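Korside Clothing Repairs - Frequently asked questions

Last updated September 25, 2023

Most of what people ask at the counter is on this page. Have a look before you ring, the phone is by the sewing machines and we can't always hear it.

Where are you?

Demville, top end of the market street, blue door next to the key cutter. Bus 29 stops opposite. No parking outside, two minutes is fine if someone stays in the car.

Do I need to book?

Not for repairs. Just bring it in. Fittings yes, book those, Tuesday to Friday only.

What do you mend?

Zips, hems, linings, pockets, cuffs, buttons, torn seams, worn elbows. Coats, jackets, fleeces, trousers, skirts, school uniform. Bags sometimes, ask first.

What don't you mend?

Shoes. Leather over 2mm thick. Wedding dresses (try Hudari, same street, they do bridal and do it well). Tents, not any more. Anything with a heating element in it.

How much is a new zip?

Trousers and skirts from £12. Jackets and coats from £24, more if it's lined as the lining has to come away and go back in again. Long two-way zips are priced when we see them. If only the slider has gone it's £6 and often done same day.

How do I know if it's the slider or the whole zip?

Do it up slowly. If it closes and then pops open behind the slider, probably just the slider. If teeth are missing or bent near the bottom, whole zip. Not sure, bring it.

Can you match the colour?

Black, navy, grey, brown, nearly always. Odd colours we order from Villalobos and that adds a week. We'll show you the nearest one before we cut anything. Thread the same.

How long does it take?

Seven working days for most things. Hems usually quicker. September and January are slow because of uniforms and then winter coats, allow ten. Express is three days, £8 on top, and we do stop taking express jobs when the rail is full.

Does it have to be clean?

Yes please. Washed and fully dry. We will hand back anything with mud or pet hair on it, sorry, it gets in the machines. Empty the pockets as well. Tissues especialy.

My fleece has gone bobbly, can you fix that?

We can shave it, £5. It comes back though. Wash it inside out, cool, no softener, no tumble dryer.

The lining has torn at the armhole. Worth doing?

Usually. Armhole seams are £9 a side. A full new lining starts at £55 so on a cheap jacket maybe not. We'll tell you if we think it's not worth the money.

Can I leave something when you're closed?

Yes, drop box by the door. Put it in a bag with your name, number and a note of what's wrong. Pin or a bit of tape on the spot helps a lot. We text a price before starting. No reply in 14 days and we text again.

How do I pay?

Card or cash on collection. Deposit only for jobs over £100.

I've lost my ticket

Fine. Tell us the name and what the item is. Ticket numbers are four figures, so if you've got a text from us saying something like 3814 that's it.

How long will you keep my things?

Three months from the first text. After that they go to the charity shop. Please do collect, we had 268 items waiting at the last stock check and there is no room for the new ones.

What if the repair fails?

Bring it back within six months and we redo it free. Doesn't cover a fresh tear somewhere else.

Do you do alterations on new clothes?

Yes, keep the shop tags on untill you've tried it with us. Most shops won't take it back once it's been cut, so be sure.

Do you teach mending?

Small evening class, first Thursday of the month, £15, bring your own item. Buttons, hems, patches. Zips are in the second class. Put your name down at the counter.

Can I send a photo for a quote?

Yes, use the contact form. Lay it out somewhere bright, and tell us the fabric if the label says. Prices from photos are a guide only, final price when we've had it in our hands.

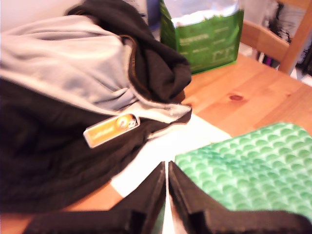 Black fleece jacket with hood, light grey lining.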